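Parallel gripper drops thin film packaging: Plavar or Wellberg fingers?
Mar 26, 2023

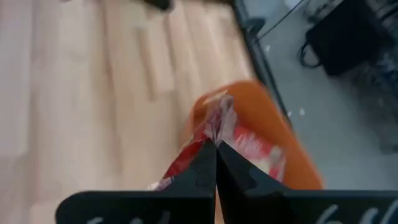 Which finger material should I use for picking crumpled film wrappers with a parallel gripper?

Soft silicone pads, 30 to 40 Shore A, on a flat backing. Hard fingers only touch film at the high spots of the creases.

More detail from my side. I have a Plavar parallel gripper and a Wellberg on loan, both on the same Noda arm. The task is picking single wrappers and releasing them into a bin. The Plavar loses grip during the fast move after the lift. The Wellberg holds, but it often won't let go at the other end. Closing force is set to 23 N on both. Wrist camera only, no force sensor.

kestrel_cell

Two separate faults. The first is acceleration. Film has almost no mass but a lot of drag, so a fast move pulls it sideways out of the tips. Limit the arm for the first 2 seconds after the lift and test again before changing any hardware. The second is static. Antistatic silicone costs a little more and wears faster; we replace ours every 4000 cycles. If the film still sticks, open the fingers wider and add a short air pulse at release.

Keep the pads, stroke and closing speed identical on both grippers or the comparison means nothing. Log drops and failed releases in separate columns. A single success rate will hide exactly the difference you describe.

ringmain7

Had a Kröger for this, never dropped anything. Would just buy that.

odd_flange

The Kröger is a vacuum unit. It works on flat film and leaks badly on creased film, so it depends on what you are feeding it. I would also check where the wrist camera is focused. Ours was set for the table, and the fingertips were too soft to tell a held wrapper from an empty grip. Refocusing at the tips and lowering the exposure to 7 ms fixed the detection. Needs more light, though.

ringmain7

Mine was flat film, yes.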